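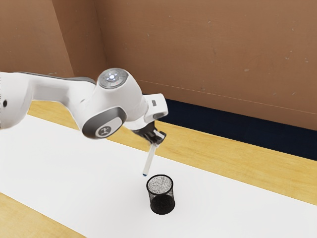
It'll run on whatever you have, they told me when I asked Zistach how much graphics card the Lilon desk pack needs. I have since learned what "run" means to a sales department.

Is the Lilon pack worth $90 for one person?
Posted by Fatos Nedeljković, 19/12/2021

I teach an evening robotics class in Nudutgate and we can't afford an arm, so I'm looking at simulated ones. Lilon is the add-on with the marker-and-cup task: arm, parallel gripper, table, one marker, one mesh pen cup. The marker is supposed to end up in the cup. I'm on the trial, and the arm is very handsome. My students think so too, and they have plenty of time to admire it while the next episode loads.

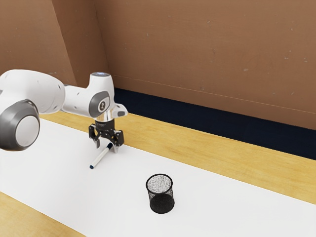 What I can't work out from the product page is what the $90 buys that the $65 basic license doesn't. Both list the same task. The full one says "enhanced variation," and I'd like to know what gets varied before I hand over the difference. I also ran the demo policy for 100 episodes and it scored 3. Is that me, or is that the demo?

gearlash

It's the demo. The policy that ships with the trial is there to prove that the wiring works, and it does prove that. Mine was just as bad until I turned off the random start poses, then it got a lot better at the one start it knew.

On the license: basic gives you fixed lighting and a fixed cup. The full one lets you move the cup, change the marker's starting angle and swap the table surface. For a class I'd pay the extra. Students will memorize a fixed cup by the second week, and so will the network.

One thing to check is your camera setting. Take a still at the start of an episode and make sure both the marker and the cup are in view. Mine looks like so:
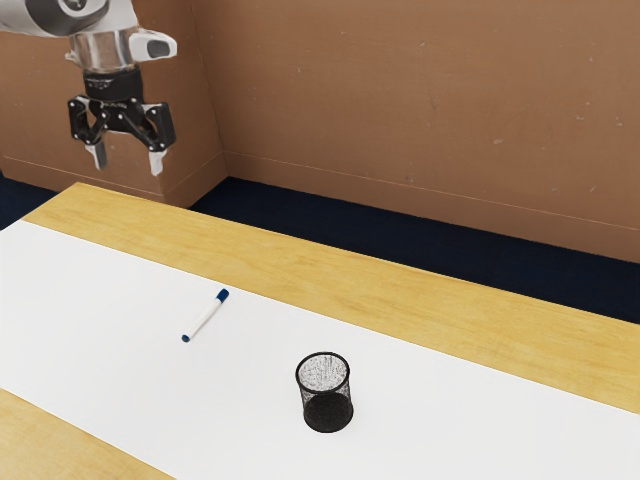 Gripper open, marker lying on the paper, cup empty.

If either one is hidden behind the arm, move the camera before you blame the policy. I blamed the policy for most of February.

pen_cup_pessimist

dont buy it, the Vukčević kit is free and does the same thing

mostlytorque

The Vukčević kit is free and does the same thing if you enjoy writing your own collision shapes. I did, once. The cup was solid all the way up and the marker sat on top of it like a hat.

To add to what gearlash said: look at where your failures happen before you tune anything. Save the replay and step through it slowly between the grasp and the release.
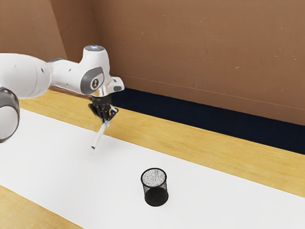

If the gripper lets go early, check the finger force first; the default in Lilon is timid. If it gets over the cup and then misses, it's usually the tilt of the marker, and you can train for that with the full license by varying the starting angle. Basic won't let you touch it – I asked, and was sent a link to the full license.

Also, Zistach has a classroom price. It isn't on the product page. You have to write to them and use the word "classroom," possibly twice.

Fatos Nedeljković

Thanks, both of you who wrote more than a line. The cup was behind the elbow. I've moved the camera and I'm rerunning it now, so I'll report back when it finishes loading.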